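A **sorting bin** is an open-topped container in which mixed small objects are kept together before they are separated by kind, material or size. Sorting bins are found in recycling rooms, repair shops, school craft rooms and household garages. They differ from storage bins mainly in how they are used: the contents are meant to stay only a short time, and no attempt is made to keep them in order.

## Construction

Most sorting bins are rectangular, with four walls and a flat floor. Metal and plastic are the usual materials. Metal bins are heavier and noisier but stand up better to sharp or abrasive contents. Walls may be straight or may slope outward toward the rim, which gives the hand more room and makes objects in the corners easier to reach. Some models have holes in the floor for drainage or for fastening the bin to a bench.

The Onora pattern, a bench bin first sold to small workshops, has a wall height of 73 millimeters. The later Plekia bin is deeper and was designed to be lifted out and emptied from one end.

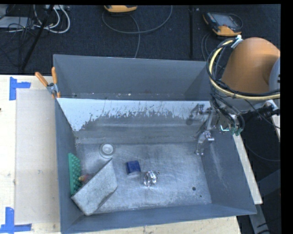

**Contents**

The contents of a sorting bin are usually unrelated. A gray metal bin may hold a crumpled ball of silver foil, a small dark blue cube, a large gray block and a green piece covered in raised bumps, all lying on the same floor. Large items tend to hide smaller ones, and a common practice is to take out the biggest pieces first.

Foil is often set aside early. It is light, catches on other objects and is easily crushed into them. Clear or whitish items such as small cups and lids can be hard to pick out against bright metal, and some workshops line their bins with dark matting for this reason. Textured pieces are generally easy to grip, while smooth cubes and blocks are taken by opposite sides.

**Wear**

Bare metal floors become marked with fine scratches in ordinary use. Walls show scuffs, and painted or coated surfaces may wear through in patches. This kind of wear does not affect the use of the bin unless it leaves a raised edge.

In a workshop handbook, Urszula Kozłowski recommended wiping bins after every 50 loads and checking the rim by hand in a thick glove. Flor Chávez, who revised the handbook, kept the advice on rims but dropped the fixed interval.

**Sizes and marking**

There is no single standard size. The Illés catalog lists bins by volume and gives each a number stamped under the rim; number 811 is the largest in the bench series. Shops that use more than one bin often mark them with colored tape or a painted stripe.

**See also**

- Parts tray
- Tote box
- Hand sorting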